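Menar Reviews – README

Hello, and thanks for downloading. Menar Reviews is my pile of album reviews, typed up over far too many evenings and now tidied into something other people can use. There are 1,000 of them, mostly guitar bands and bedroom pop, with a stubborn little corner of brass band records that I refuse to take out (sorry, not sorry!).

What you get

One text file per review, plus a spreadsheet called index that ties them together. Each row has the artist, the album title, the label if I knew it, my score out of 5 and the genre. I've used 22 genres. Some of them are a bit silly, and "sad disco" was a mistake, but changing it now would break things for people already using the old version.

About the scores

I wrote all of these myself, so the scores are one person's taste and nothing grander. I'm soft on anything with a big chorus and I'm mean to live albums. If you're training something to guess a score from the words, bear in mind that I gave out a 4 far too easily in the early days. The Dralik review is the worst offender – I moan for six paragraphs and then give it a 4 anyway. I've left it as it was.

Known problems

Accents got mangled in an older export. I've fixed the ones I spotted (Đàm was coming out as two question marks and a space, poor thing), but there will be more. Reviews of split releases are filed under whichever band comes first on the sleeve. A few reviews mention gigs at Briltuvside without saying it's a venue, which confused at least one person who thought it was a band.

Using it

Do what you like with it as long as you say where it came from and don't pass the reviews off as new writing. Lyrics are quoted here and there, a line or two at most, and those belong to whoever wrote them.

The next update should be out in December, with the missing labels filled in. If you find a mistake, open an issue and tell me the file name, please! 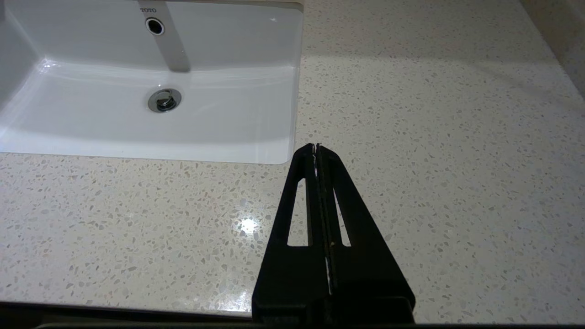
TOTO, but the basin kind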